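Week two of collecting in the Gernbridge kitchen and we're on 98 demos out of the 664 we promised Piltora. Slow going, but my wrists are getting better at it!

Every demo is one go at one small job, start to finish, with me doing the steering. Muck up the middle and it still gets saved, just with a different label (I used to bin those, and the model was worse for it).

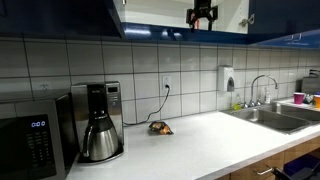 Biggest lesson so far: move things between goes. I did 40 in a row last week with everything in the same spot, and Drekska learned the spot. Lovely, confident reach to exactly the wrong place.

So now I shuffle every 16 and change which way round I stand as well. Dull as anything, but the reaches look far less robotic, if that's allowed.

Also, crinkly wrappers. Shiny, squashy, never the same shape twice. If anyone on the Cifuentes set has a good way of labelling a half-grip, please shout, I'm on my third scheme and don't love it.

More tomorrow, kettle's on.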